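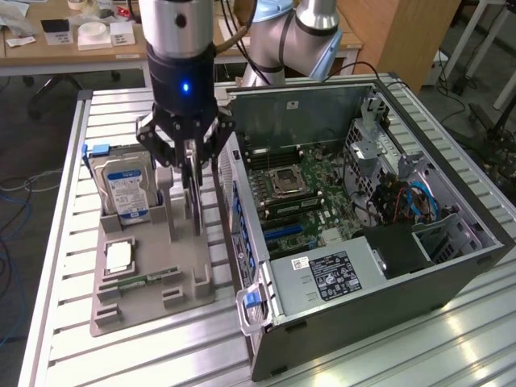
Equipment Services | Duldale College

Computer Upgrades, Repairs and Returns: Frequently Asked Questions

Last updated 2025-11-14

These answers cover college-owned desktops and servers. Laptops and tablets are handled under the Mobile Device Agreement you signed when you picked yours up. For personal computers, see the last section.

ASKING FOR WORK

How do I ask for a repair?

Fill out the equipment form on the staff portal. You need the asset number, the building and room, and a sentence or two on what is wrong. "Shuts off after ten minutes" helps us more than "broken." If you can't get to the portal, call extension 643.

Where is the asset number?

On the silver tag, usually on the side or back of the case. Older machines from the Flullbridge campus have a yellow tag with the letter F in front. Enter the F as part of the number. If the tag is missing, write "no tag" in the field and give the serial number in the notes.

Can I just bring my computer over?

Yes, if you have already sent the form. The counter is in Room 381 of the Deschamps Building. Bring the tower only. Leave the monitor, keyboard, mouse and power cord at your desk unless we ask for them.

Use the loading entrance if you have a cart. The front doors have a step.

Can a student worker drop it off?

Yes. Put the student's name on the form so we know who to expect. Pickup has to be done by the employee the computer is assigned to or by the department office.

How long does it take?

Memory and drive replacements are usually done within two working days. Anything that needs a part we don't stock depends on the supplier. Most of our parts come from Fendico, and orders placed before noon tend to go out the same day. Power supplies for the older small cases have been slow this year.

We don't have a rush service. If the computer runs a classroom or a lab instrument, check the box marked "Teaching use" and it goes ahead of office machines.

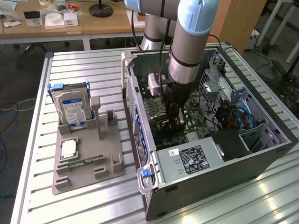
You will get one email when work starts and another when the computer is ready. If we need a decision from you, we will call the number on the form, so please give one you answer.

Can I borrow a computer while mine is in?

We keep a small number of loaner desktops. They have the standard office software and nothing else. Ask when you fill out the form. Loaners go out for up to two weeks, and the loan can be extended if your repair runs over.

UPGRADES

Which upgrades can I ask for?

More memory, a larger drive, or a graphics card if your work needs one. We do not change processors in office desktops. If a faster processor would make a real difference to your work, talk to us about moving your replacement date.

What size drives do you install?

The standard drive is 1000 GB. Larger ones are available for media and mapping work with approval from your department head. Before asking for a bigger drive, look at what is on the current one. Many full drives we see are full of synced copies of files that already live on the shared storage.

Who pays?

Repairs are paid for by Equipment Services for the life of the computer. Upgrades are charged to your department. Anything over $800 in parts needs a purchase approval number before we order, and the form will not go through without it. Labor is not charged.

Can my department buy its own parts and have you put them in?

Check with us first. We have had to send back memory that was the wrong type for the board, and return windows can be short. If we have agreed to the part in writing, we will install it. We can't cover it if it fails later.
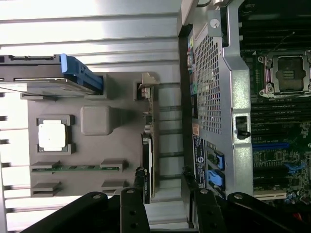
A processor and a hard drive carrier on the parts tray, next to the open chassis.

My computer has a graphics card I don't use. Can you take it out?

Yes, and we would be glad to have it. Say so on the form. The card goes back into stock and may be used in one of the design lab machines. Your department does not get a credit for it.

Do you upgrade servers?

Departments with their own servers can book a visit. We ask for a full week's notice and the name of someone who can shut the server down properly and bring it back up. Léonie Vidal schedules server work and can tell you what is open. September and the first week of each term are not available.

YOUR FILES

Will I lose anything?

A memory or graphics upgrade does not touch your files. A drive replacement does. We copy the old drive to the new one when the old one can still be read. When it can't, we restore from backup, and you get back whatever was in your Documents and Desktop folders at the last backup. Files saved anywhere else on the drive are not backed up.

Save your work to the shared storage before you bring the computer in. Write down any software licenses that are tied to your machine too. Some lab programs need to be activated again after a drive change.

What happens to the old drive?

Old drives are held for 30 days under lock, then wiped and recycled. If you need something from one, tell us inside that time. Drives from Payroll, Student Health and Counseling are destroyed after the hold, and the department receives a certificate.

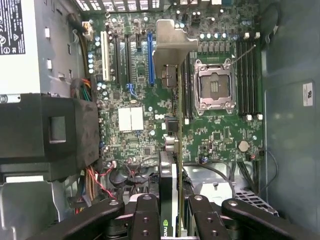 Drives that we wipe may be reused in loaners. They are never sold or given away, and we can't release one to an employee, even one who is leaving the college.

RETURNS AND REPLACEMENT

When will my computer be replaced?

Office desktops are on a five-year schedule. Your department office has the list. A computer that has been upgraded stays on its original date.

I am leaving or changing departments. What do I do with my computer?

Leave it where it is and let your department office know. Please don't take it with you to the new office, even if the new office is just down the hall. The asset record goes with the room, and moving it without telling us causes problems at inventory.

Can I buy my old computer?

No. Retired computers go through the college surplus process.

PERSONAL COMPUTERS

Can you fix my own computer?

No. We are not able to open or work on computers the college does not own. We also can't recommend a repair shop.

Something not covered here?

Write to Clyde Quintanilla, Equipment Services, through the staff directory, or call extension 643. The counter is open 8:30 to 4:30 and closes from 12 to 1.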